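**Monthly photo theme is "Waiting." Anyone entering?**

**swarraich:** Hafstein Radio wants listener photos again. They got 393 last April and aired maybe 6. I doubt anyone looks past the first page.

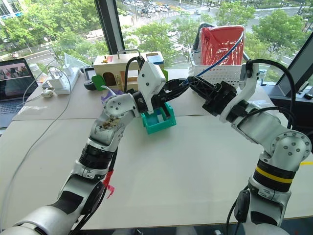 *Over the teal bin. My entry, for now.*

**yawen_w:** They read mine on air, so somebody looks. Where's the waiting, though?

**swarraich:** Between the two grippers. Got a second one too. 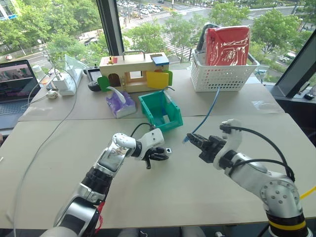 **gil_leite:** Judges go for captions, not pictures, and I've entered 13 times. I'd still send the second, for the trees down on the street.

**yawen_w:** Disagree. Send the bin.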